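Road trips and day drives > Back road or highway with kids in the car?

flandance_fan
Posted 8/20/24

Hi all! We're driving up to the lake cabin in September, me, my husband and the two kids, and we can't agree on the route (14 years married and we have never agreed on a route). The highway is faster on paper. I want the old forest road through Starna, the long straight one with trees on both sides. He says we'll end up behind a camper the whole way and he'll lose his mind. Has anyone driven it lately? Is it any good or am I being nostalgic? I used to go that way with my grandma in the back of a Rocha wagon with no air conditioning, so my judgment may be off.

junerbug
We did it last month going to my sister's place in Juner. Lovely drive, but he has a point. It's one lane each way and you are going to sit behind somebody sooner or later. I just put music on and let it happen.
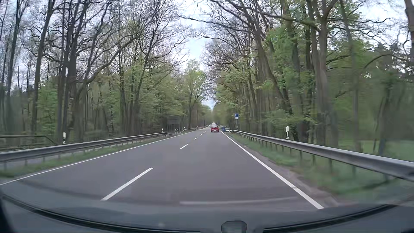
My own rule on that road is to hang way back and not even think about passing until I can see what's coming. You get fooled by a long straight. You see a broken center line and a red car up ahead and think oh, easy, and then there's something bigger in front of the red car and something small and white in the other lane that looks a mile off and gets to you a lot sooner than you'd like. So I don't pass there with the kids in the back. We lost maybe ten minutes over the whole trip and my youngest slept through most of it.

tollbooth_ted
Gotta disagree with junerbug a little. Hanging way back is fine but if you leave a gap the size of a football field, everyone behind you jumps into it and now you've got people passing two at a time. Keep a sensible distance, keep up with traffic, and if you want to dawdle then pull off somewhere and let folks go by. The highway is safer anyway. Divided the whole way, no oncoming cars. I don't get the romance of it.

junerbug
Ted, I said way back, I didn't say 20 mph! And there are places to stop, there's a parking sign by the road on the right in the picture I put up. I've never used that spot so I can't tell you how big it is.

houda_drives
Houda Abdel Rahman here, I drive that stretch for work 3 times a week. Both of you are sort of right. Early morning it's quiet and really pretty, and by lunchtime there are vans and delivery trucks and you can forget about passing. The thing I'd actually watch for is deer. The woods come close in on both sides and at dusk they just appear. I slow down a good bit after sunset and I don't care who's behind me.

flandance_fan
Ooh, deer. The kids would be thrilled, me not so much. Thank you Houda! We'd probably leave after breakfast, so we'd hit the vans then?

houda_drives
Most likely, yes. If you can be out the door by 7 you'll miss nearly all of them. Otherwise you'll be following something tall and boxy for a while, and the annoying part is that you can't see past it.

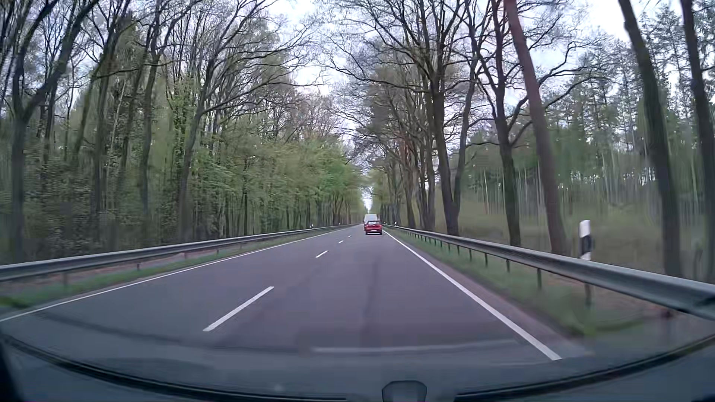

How far back should you stay when you're behind a van or a truck you can't see around? Three seconds at the very least, counted from when it goes by a post or a tree to when you do, and I make it four or five if it's raining.

tollbooth_ted
Three seconds I can live with. See, we agree on something.

denise_n
Old-timer chiming in. We've taken the forest road every summer for 36 years and my vote is do it one way and the highway the other. Go up on the pretty road when everyone's fresh, come home on the fast one when they're all cranky and sandy. Get your gas and your bathroom stop in Starna before you get into the trees. I mean it about the bathroom stop.
- Denise Nuttall

flandance_fan
Denise, that might save my marriage! One way each, he can't argue with that (he will). I'll set the alarm and see if I can get four people into a car before 7.

junerbug
Pack the car the night before and put the kids in it in their pajamas. Works for us.

tollbooth_ted
Still think you should do highway both ways. Have fun though, and check your tires.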